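Recording Family Memories: Notes for Session 3
Community Local History Course, 2024-04-12

Welcome back, everyone, and thank you to those of you who stayed behind last time to stack chairs and then kept talking in the car park (I heard a good deal more about the flood years out there than I did inside). These notes cover what we'll do tonight and what I'd like you to try at home. If you missed the session on reading old letters, Rattana Limsakul has a spare set of the handout and is happy to lend it.

Starting the conversation

Most of us come to this course with one person in mind, a mother or an uncle or the old fellow next door, and we're a bit nervous of asking them to sit down and be "interviewed". I'd drop that word altogether. Ask for help with something instead. Rodel Pangilinan wanted to know about his grandfather's years at the Kutska cannery, and got nowhere with dates and job titles, so he took along a street map and asked where the men used to eat their lunch. They were still going at teatime.

Open questions do most of the work. "Were you frightened?" will get you a yes or a no, and quite often a polite no. "What was the walk to school like that winter?" gives a person somewhere to go. Then comes the hard bit, which is keeping quiet! Count slowly in your head if you have to. I still catch myself leaping in to finish somebody's sentence, and I've been at this for over 30 years.

Childhood memories in wartime

A lot of you are collecting from people who were very small during the war, and this needs a little care. A child of four or five remembers the kitchen, the smell of the blackout cloth, being carried somewhere in a blanket. They don't remember the name of the regiment. When a speaker gives you a regiment, it has probably come from an older brother or a book read much later on, and it's worth asking gently how they came to know it. Write the answer down beside the fact.

We'll look tonight at the Chrysikopoulos account, which many of you know from the library display. She tells us that her father came home in December, that there was snow, and that the dog didn't recognise him. Her sister's version has the same dog and the same gate but puts the whole thing in spring. Please don't try to settle it. Keep both, label them clearly, and let whoever reads them in fifty years have the pleasure of puzzling over it.

Writing it up

Type out what was said as closely as you can, including the odd turns of phrase. If your speaker says "the wireless", leave it as the wireless. I usually take out my own "mm"s and "oh yes"es and not much else. Where a word can't be made out, put a question mark in square brackets and carry on. Mio Kuroda's transcript came to 2,060 words, and it reads beautifully, mostly on account of her leaving her aunt's repetitions alone.

Put a short heading on every transcript with the speaker's name, your own name, the place, and the year or years they are talking about. Ask permission in writing before you share any of it, even with cousins. Perhaps especially with cousins.
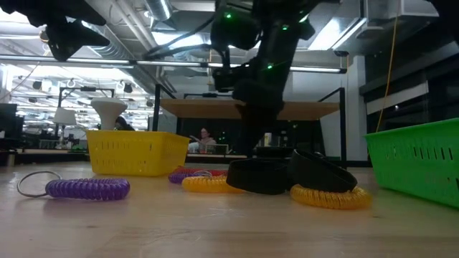 For next time

1. Record one conversation of at least 23 minutes. Longer is lovely, but you'll be typing it up yourself, so be kind to your wrists.

2. Transcribe the first three pages' worth, with the heading filled in.

3. Choose one statement you could check against another source, such as a school roll, a newspaper or a shipping list, and make a note of where you looked, whether you found anything or not.

4. Bring a question for Rangi Waaka, who is coming to talk about recording elders within her own family and what she decided to leave out. She was marvellous last year and we ran well over time.

Daichi Tsuchiya has asked whether handwritten transcripts are all right. Yes, of course, so long as the rest of us can read them. Double spacing, please, and a decent margin for comments.

Tea is at the usual time. The Trurnine group has the room after us, so cups back on the trolley by nine.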